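Looking After a Concrete Path Under Trees

A long, straight walk with a bit of shade at the end of it is one of the nicest things a yard can have, and one of the easiest to forget about until the leaves have left their brown prints all over it.

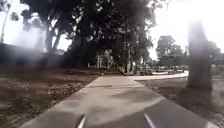 Start with the sweeping, and sweep more than you think

I know, I know, everybody says sweep. But if you only ever do one thing for a concrete path, let it be this one. Dry leaves are no trouble at all. They skitter off with a few strokes of a stiff push broom and you can be back inside before the kettle boils. It's the leaves that get rained on and then sit for a week that leave those tea-colored marks, and by that point you're on your knees with a scrub brush wishing you'd gone out earlier.

My own habit is to start at the house end and push everything off to whichever side has the bare soil. I don't bag the dry ones. They go straight onto the dirt beside the path, where they break down and keep the dust from blowing, and I've never been sorry about it. Leaves from a sick tree are another matter, and those go out with the yard waste.

A leaf blower will do the same job, of course, and if you have a very long walk you'll probably want one. I still like the broom for the joints. A blower sails right over the grit that's packed in there.

The joints

Concrete walks are divided by lines across the surface, and people are forever asking me whether those are cracks. They were put there on purpose when the slab went in, so that if the concrete needs to move or shrink a little, it has a place to do it. Leave them be, but keep them clean.

An old flathead screwdriver is what I use, dragged along the groove toward me, followed by a hand brush. For a wider joint, a putty knife is quicker. You'll get out an amazing amount of dirt, tiny seedlings, acorn caps, and whatever else the squirrels have been up to. Pull seedlings while they're small, please! A maple whip with one summer's growth comes up between finger and thumb, and the same whip three years on will laugh at you.

If the filler in a wide joint has gone crumbly, scrape all of it out before putting in new. I've tried patching over the top of the old stuff and it lifted by spring. Push a foam backer rod down into the gap first, a little fatter than the gap itself, then run your self-leveling sealant over that. Do it on a dry day with no rain coming, and check the tube for how long to keep feet off. Mask both sides with painter's tape if you care about neat edges (I do, my husband thinks it's a waste of tape) and pull the tape while the sealant is still soft.

Green and slippery patches

Shade is lovely in July and a nuisance by March. Wherever the sun doesn't reach, concrete holds damp, and wherever it holds damp you'll sooner or later get a green film. You might not see it. You'll certainly feel it under a smooth-soled shoe.

What has worked for me, in the order I try it:

Plain hot water and a deck brush. You'd be surprised how far this goes on a light film. Scrub across the path first and then along it.

A squirt of dish soap in the bucket. Rinse well afterward, as leftover soap is slippery in its own right.

Oxygen bleach powder, mixed the way the package says, poured on and left to sit for a while before brushing. Keep it wet while it sits. I prefer this to chlorine bleach anywhere near tree roots or grass, and it's kinder to your clothes too.

A pressure washer, with the wide fan tip, held well back. Never use the pinpoint tip on concrete. I did it once on the walk at our old house on Camenzind Road, and I wrote a lovely wavy line into that surface which I expect is still there.

If the green comes back every few months in the same spot, look up. Taking out one or two low limbs can let in enough light and air to make all the difference. Small limbs you can do with a pruning saw and both feet on the ground. Anything that needs a ladder, or anything thicker than your arm, I'd hand over to a tree company. Where a tree forks low, go gently around the fork itself and don't leave torn bark in the crotch.

Leaf stains and rust

For the brown prints leaves leave behind, oxygen bleach again is my first choice. Make it up a bit thicker, almost a paste, dab it on, lay some plastic wrap over the top and go have lunch. Most of mine fade a good deal the first time and are gone the second. Old stains may need more patience than that, and sunshine does some of the work for you in any case.

Orange spots are usually rust, from a fertilizer pellet or a forgotten rake head. Lemon juice is worth a try on a small one. Squeeze it on, wait ten minutes, scrub with a nylon brush, rinse thoroughly. Don't use a wire brush, whatever your neighbor tells you. It sheds little bits of wire and those rust in turn. Any acid, even lemon juice, can etch concrete a little, so try it on an out-of-the-way corner before you go at the middle of the walk.

Keeping the soil where it belongs

Under big trees the grass often gives up, and then you have bare dirt right up to the concrete. Every hard rain washes a little of it over the edge, and every pair of shoes carries it indoors.

For years I fought this with grass seed. I bought the shade mix, I raked, I watered, I shooed off the birds, and each summer it came up thin as a teenager's mustache and died by August. I don't bother now! I spread mulch. Two inches is plenty, or three if the pieces are coarse, and I keep it well away from the trunks so the bark can breathe. The important part is the level. You want the top of the mulch to finish slightly below the top of the concrete, otherwise it simply floats across with the first downpour.

If the soil has built up higher than the path, cut it back with a half-moon edger or a flat spade. Stand on the concrete, face the dirt, and rock the blade straight down along the edge. Take out a shallow little trench and put what you remove in the low places elsewhere. It looks so smart when it's done that I usually go back out after supper just to admire it.

Ground cover is the other choice. I've had good luck with wild ginger and with plain old sedge, and poor luck with everything that came in a pretty pot. Plant in fall if you can, and stay away from anything the label calls "vigorous" right beside a walk.

Where one path meets another

If your walk has a side path going off it, give the corner some extra attention. People cut corners. They always have, and they'll wear a bald triangle in the ground on the inside of the turn no matter how nicely you curve it. You can plant something stout there, or set a large rock, or do what I finally did, which was to give in and lay a few flat stones where everyone was walking anyhow.

Leaves also collect in the angle, so that's a good place to check after a windy night.

Raised slabs and roots

A slab that has lifted even half an inch is a trip hazard, particularly in dappled shade, where a shadow and a lip look exactly alike. Brush a stripe of light-colored masonry paint along the raised edge until you can get it seen to. Small lips can be ground down. Larger ones usually mean lifting the slab or having it re-poured, and please talk to somebody who knows trees before any roots are cut. A big root may be holding up more than you'd guess.

Small cracks are a nice afternoon's work by comparison. Brush them out, vacuum up the dust with a shop vac, and fill with a concrete crack filler. Dampen the crack first only if the label asks for it. A handful of fine sand sprinkled over the wet filler takes off the shine and helps it blend in with older concrete.

What I keep in the bucket by the back door

Stiff push broom (beside the bucket, obviously)
Deck brush with a long handle
Flathead screwdriver and putty knife
Nylon scrub brush
Tub of oxygen bleach, lid taped down
Knee pad
Rubber gloves, 2 pairs, as one always has a hole

A reader from Korkthorpe wrote to ask whether sealing is worthwhile. I've sealed one walk and left another bare, and the sealed one does wash off more easily, though it needed doing again after 4 years. If you go that way, pick a penetrating sealer over a glossy one. Gloss under trees gets slick with the least bit of pollen, and you'll have done all that work to make yourself a skating rink. Let the concrete dry out completely first, and don't do it while the trees are dropping anything.

Last updated 10/7/21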